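Speaker notes – "Do You Need a Theatre Consultant?"
Storkton regional meeting of small venues, 1/22/22
Slot: 16 minutes plus questions. Notes go on the site afterward, slides included.

Slide 1. Title

Say who I am and keep it short. I ran a hall before I started advising people who run halls, so I have been on both sides of the invoice. Tell them up front that I take fees for this kind of work and they should weigh what I say with that in mind.

Slide 2. What the brochure promises

Read the three lines from the Ekier brochure out loud, slowly. "Flexible." "Future-ready." "A room for everyone." Ask who has heard these words in a planning meeting. Wait for hands.

My trouble with "flexible" is that it has no number attached. How many people, how many hours, how many setups a week? A room that goes from proscenium to flat floor in a drawing may take a full crew day in real life. If you have two part-time stagehands, you will do it twice and then leave it in one setup until someone retires.

Slide 3. The Plinevside refit

Background in two sentences, no more. A 1960s house, decent sightlines, terrible loading door. The board was sold retractable seating, an adjustable acoustic canopy and a new control booth.

What they got: the seating works. The canopy has three positions and I have only ever met people who use one of them. The booth is lovely. The loading door is the same loading door.

Pause here. People usually laugh, and some of them look worried.

Be fair. The consultant did raise the door in the first report. It was on page 12, under "further considerations," and it came out when the budget was cut. My complaint is with the page number.

Slide 4. Seat counts

Figure on the slide is 1,603. That is the capacity in the Stelmakh feasibility study. Ask the room what they think the study used as an average night's attendance. Take a few guesses. The study doesn't give one.

Capacity is easy to draw and easy to fund. Attendance is a nuisance, it comes from your own box office, and it may embarrass you. Bring it anyway. If a consultant never asks for your sales by night, ask them why they haven't.

(If someone brings up touring shows needing the bigger house: yes, some do. Ask how many of those shows came within driving distance last year and how many called you.)

Slide 5. The motorized everything

Tread carefully, the rigging vendor paid for the coffee.

I'm not against motors. I am against buying motors before anyone has priced the yearly inspection. Use the example of the lighting bars: the quote covered the hoists, the install and training for a crew of four. It left out annual service, which came in at $3,000 the first year, and August is when the technician is free, so August is when you're dark whether you like it or not.

Questions to put to any vendor:
– Who fixes it, and where do they live?
– Can we run a show with it broken?
– What does the control software cost after the warranty ends?
– Which theatre our size has owned one for five years, and can we call them without you on the line?

The last one gets the most wriggling. Leave it up on the screen for a bit.

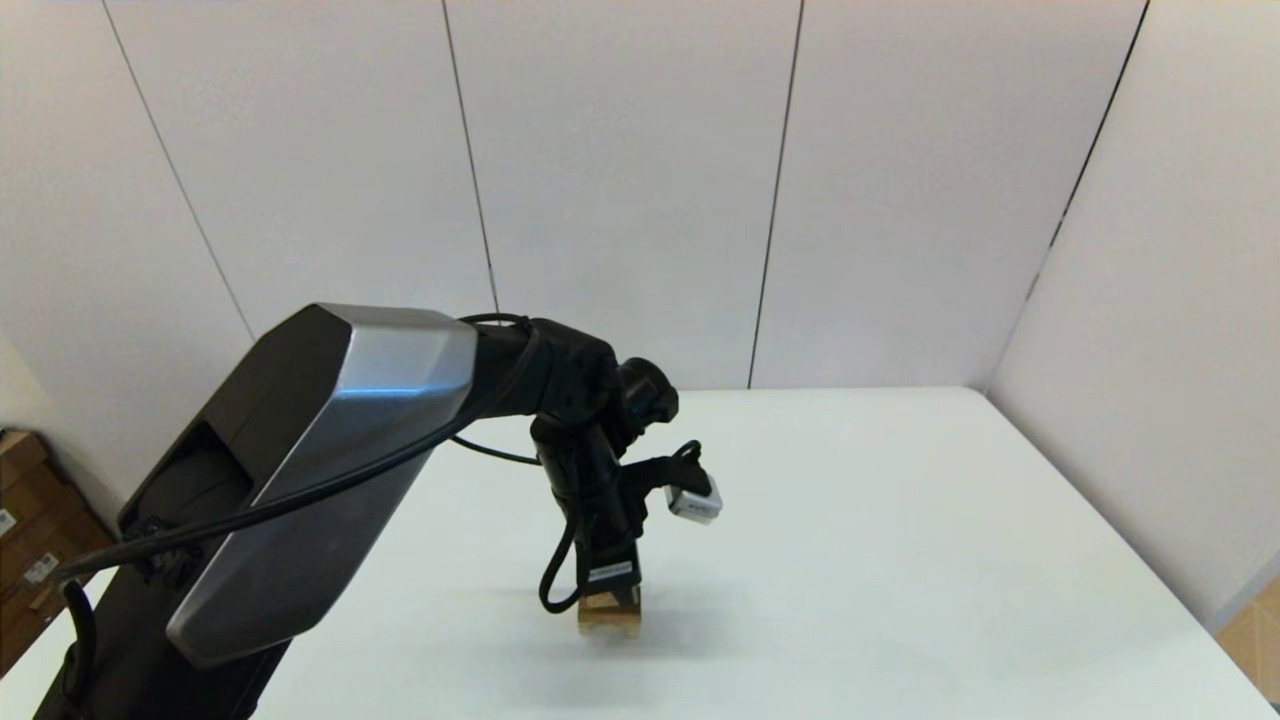

Slide 6. What a consultant is good for

Swing back a little or I'll sound like a crank. Sightlines, sound isolation, and the argument with the architect about where the bathrooms go. A good one will save you from a column in row H. They also know which code questions to ask early, and most of us don't.

I would pay for all of that again. I would pay by the stage, with a stopping point after each one, and I wouldn't sign for construction oversight on the same day as the feasibility study. A firm that will earn more if the project goes ahead is going to find that the project should go ahead.

Slide 7. Before you hire

Walk the building with your stage crew and write down what hurts. Do it during a load-in, in bad weather if you can manage it. Rank the list. Hand it over at the first meeting and check every draft against it – item one on your list should not be on their back pages.

If time is short, skip straight to the last slide from here.

Slide 8. Questions

Repeat each question into the microphone. Don't name the firm from the canopy job, even if asked nicely. Sign-up sheet for the Plinevside tour is by the door; bring flat shoes, the grid is part of it.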